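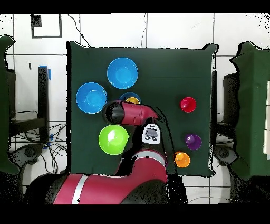 Bowls and cups on the green cloth, view from the overhead camera

Overhead depth camera or wrist camera for a cup-and-bowl sorting task?

I'm comparing two camera setups on a red and black arm with a gripper. The task is simple: pick up a small cup, put it in a bowl of a given colour, repeat. So far I've run 634 picks with an overhead Inthanon unit. Colour detection is fine. The trouble starts on the final approach, when the gripper and forearm cover the target bowl and the pose estimate drifts by up to 20 mm. I also get speckle along the cloth edge and down the side of the arm. The controller is a Trekodau, latest firmware. Would a wrist camera fix this, or should I move the overhead one?

Saoirse Gilmartin

Zidetti_user

Speckle at depth edges is normal. Turn on the edge filter and raise the confidence threshold. Glossy rims will still give you bad points, so try matte bowls if you have the choice.

bench_nament

I'd keep the overhead camera and change how you use it. Take the bowl pose once, with the arm parked well clear of the table, and lock it. Don't update the target while the forearm is over it. Your 20 mm drift sounds like the estimator fitting a circle to whatever bit of rim it can still see.

We tested both setups on a Nament arm last October. The wrist camera did better on cup grasps but lost the bowl once a cup was in the fingers – the cup filled the centre of the view. We ended up using overhead for placing and wrist for the last part of the grasp. Failed placements went from 23 to four over 1000 cycles.

Two things to check first:

Redo the hand-eye calibration with the cloth on. Ours had been done on the bare table and the height was out by the thickness of the fabric.

Pull the corners of the cloth flat, or crop them out. A lifted corner can throw off the plane fit.

Moving the camera to one side helps a little, but then the forearm blocks a different part of the table.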